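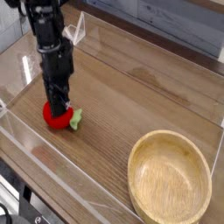 I think we should stop buying tomatoes in winter, and I say that as someone who eats them like apples from July on. The ones I pick up in February look great and taste like damp paper, and I fall for it every single year! A plush tomato with a green felt leaf is at least up front about what it is, and it's about as juicy. My corner store, Pekisau, sells a pack of 2 that I'm sure could survive a fall down the stairs.

People tell me I'm being a snob, and maybe I am (a little). But I grew up near Plosthorpe, where you waited for August and then ate so many that your mouth got sore. The waiting was half the fun. Now we get everything all the time and I can't remember the last winter tomato I enjoyed.

So this year I'm going with canned. They make a better sauce anyway, they cost less, and I've got a shelf full of them. Come summer I'll be back at the Mohamedi farm stand with a salt shaker in my bag.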